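Culture > Film > Features

The Long Ferry to Cladach

May issue
By Jawad Bajwa

The first thing that happens in Cladach is that a man fails to start a boat. He fails for four minutes. At the screening I attended, a woman two rows ahead took out a sandwich, ate it, folded the wrapper into her bag, and looked up to find him still failing. I have seen the film twice since and I now think those may be its best four minutes, though I would say that, having sat through them three times.

The boat belongs to Atine, a ferrywoman of 70 who has been told by letter that her route will close at the end of the season. The man is her son-in-law, Csonka, a piano tuner from inland who married into the island and has been apologizing for it ever since. Her daughter is dead before the film begins. Neither of them mentions it for 43 minutes, and when Csonka finally does, he is holding a bucket of bait.

What follows is a custody battle over a girl neither of them is sure how to talk to. Atine wants her granddaughter to stay and learn the crossing. Csonka wants to take her to the mainland, where there are pianos. The girl wants a phone. She is the only character with a realistic goal, and the script treats her accordingly.

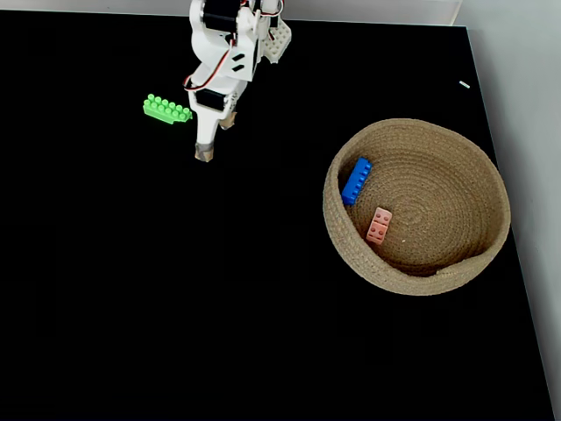

A white two-fingered gripper over a black work surface.

The production company, Kidgate, is better known for the kind of family comedy in which a dog inherits a hotel. It bought the script after the dog pictures paid off, and by all accounts left the director alone, possibly by forgetting she was out there. The crew spent 50 days on the island and got sun on nine of them. They threw out most of the sunny footage. Somebody in accounting must have felt that one.

You can sense the weather in the performances. People in this film speak the way you do when your face is cold, in short bursts with the consonants missing, and the subtitles help even when the dialogue is in English. The actress playing Atine had never driven a boat and learned on the job. She has a habit of glaring at the water before each departure, as if it owed her money, and the editor wisely keeps every glare.

It isn't flawless. A subplot about a visiting surveyor goes missing in the second hour and I would not send out a search party. The score leans on one cello until you start to worry about the cellist. And the title card telling us the island has 1,838 sheep is held on screen so long that I waited the whole film for the sheep to matter. They do not matter. There are just a lot of them.

But then comes the last crossing, with the girl at the wheel and both adults pretending not to watch – and I forgave the cello. Csonka hums a note to tune the engine by. Atine tells him it's flat. It is the closest either gets to a kind word, and the engine, which has its own sense of timing, cuts out.

Comments (3)

peat_and_quiet
Went with my mother, who grew up on an island and spent the whole drive home listing what was wrong with the knots. She wants to go again.

Marlow St Moviegoer
Disagree about the surveyor. He was the only one I'd have dinner with.

r.dunn
Is it suitable for a 12 year old? Mine liked the one with the hotel dog.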